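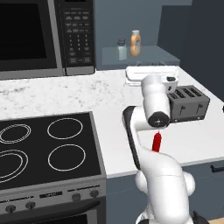 Moving your old mail into Toom without losing any of it

July 3, 2002 | by the Humville Desktop editor
200 comments

I put this off for the longest time. My old mail program was slow, it crashed whenever somebody sent me a big attachment, and I still kept opening it every morning because all my mail was in there and I was scared of losing it. Then it ate an entire folder one afternoon, all by itself, and that settled the question. I switched to Toom that night, made a mess of it, started over the next day and got it right. So what follows is the second attempt, with the dumb parts of the first one mentioned where they might save you some grief.

You need Toom 2 or later (the import tool in version 1 is a different animal and I never got along with it), your old mail program still installed and working, and an evening. If you have a lot of mail you also need disk space. My mail took up almost 500 megabytes, and for a while during the move you'll have it on the disk two or three times over. Check before you start, please!

Before you touch anything

Stop the old program from fetching new mail. Every mail program has a setting somewhere that says "check for new messages every so many minutes" – turn it off. I forgot this the first time and new messages kept landing in the old inbox while I was exporting it, so I ended up with mail in two places and no idea which was which.

Next, look for a setting called something like "leave messages on server" and turn it on in the old program. Do this even if you normally keep it off. It gives you a few days of cushion for anything recent.

Then make a backup. Find the folder where the old program keeps its mail files, close the program completely, and copy the whole folder somewhere else. A CD if you have a burner, a second drive if you have one of those. Don't drag it to the desktop and call that a backup. I did, and then dragged the wrong copy to the trash, and spent a very unpleasant ten minutes in there fishing it out.

While you're at it, write down your account settings on paper. Incoming server, outgoing server, user name, and whether the outgoing server wants a password. You'll find all of it on the accounts page of the old program. The password will be a row of dots, so if you've forgotten yours, call your provider now and get that sorted out first. I waited on hold for mine with the move half done, and I don't recommend it.

Clean house a little

You don't have to do this, but importing goes faster and fails less if you do. Empty the trash folder. Delete the junk. Then find the command called "Compact" or "Compact folders" and run it. Deleted messages in most of these programs don't really leave the file until you compact it, and if you skip this step they can come back from the dead on the other side. I had a whole crowd of mortgage offers from last September show up in Toom looking brand new.

If you have one enormous inbox, split it up. Toom's importer gets cranky with very big folders. I made new folders by year and dragged things across, 200 messages at a go, and that seemed to be a size the old program could handle without freezing. Go make a sandwich between batches.

Exporting

Toom reads plain mbox files, and so does nearly everything else, so that's the format to aim for. In the old program look under File for Export or Save As. If you're offered a choice of formats, pick mbox (sometimes it's called "Unix mailbox" or "Berkeley mailbox"). Stay away from "text". Text will save the words and throw out the attachments and most of the headers, and you won't notice until you try to reply to something.

Export one folder at a time and give each file the same name as the folder. Put them all in a single new folder, which I called "to import" because I have no imagination.

If your old program has no export command at all, try Jirau. It's a small free converter that opens the mail files directly and writes out mbox. You can get it from the Romanwood download page. It looks awful and the help file is three sentences long, but it works. Point it at your backup copy, never at the original. Pick the output folder, leave every checkbox the way you found it, and press Convert. The progress bar goes to the end right away and then sits there for ages. Leave it alone – it's still working.

A test run first

Pick one small folder and import that before anything else. I used my old mailing list folder, which had 418 messages in it, enough to be a fair test but nothing I'd cry over.

In Toom, go to Tools, then Import, then Mailbox file. Find your file and click Open. Toom asks where to put the messages. Choose "New folder" and type a name. Don't choose Inbox, whatever you do, or everything gets poured in with your new mail and you'll be sorting it out by hand.

When it finishes, compare the number of messages with what the old program shows for the same folder. They should match exactly. Then open a few: the oldest one, the newest one, one with an attachment, and one with accented letters in it if you have friends who write that way. Open the attachment too. A paper clip next to the message only tells you Toom thinks there's something there.

If the count is short, the usual culprit is a damaged message in the middle of the file. Go back to the old program, compact that folder again, export it again. That fixed it for me both times. If it doesn't for you, export the folder in two halves and see which half misbehaves, and keep cutting until you find the bad message. Tedious, I know.

The rest of it

Now do the same for each of the other files. You can select several at once in the Import window, but I'd go one by one. When you do a bunch together and something goes wrong, Toom just says "Some items could not be imported" and doesn't tell you which.

Sub-folders don't survive the trip. Everything arrives in one flat list and you have to drag things back under their parents. I grumbled about this for a while and then used it as an excuse to get rid of folders I hadn't opened in years.

Read and unread marks may get lost too. Mine all came in as unread, so the whole folder list was bold. Right-click each folder and choose "Mark all read" and it calms down.

The address book

This one is separate, and easy to forget. Export it from the old program as a comma-separated file (CSV), then in Toom choose Tools, Import, Address book. You get a screen with the old fields on the left and the Toom fields on the right, and you match them up. Toom guesses, and it guesses badly. It put my phone numbers under "Nickname". Take your time on that screen, and look through a few entries with the Next button before you click Finish.

If your address book has groups in it, keep them under 200 names each. Bigger groups came in chopped off at the end.

Turning it all on

Type in the account settings from your piece of paper. Turn on "leave messages on server" in Toom as well for now. Send yourself a message. When it arrives, reply to it, and when the reply arrives you're in business!

Keep the old program installed for a month, with the mail checking off. I went back to mine twice, once for a filter I'd forgotten to write down and once for a signature file. After that you can uninstall it, and turn off the "leave messages" setting so your mailbox at the provider doesn't fill up. Hang on to the backup CD, though. Mine's in the drawer with the printer manual.

Filters you'll have to make again by hand, since Toom can't import those from anywhere. I'll do a separate page on them when I've finished fixing my own.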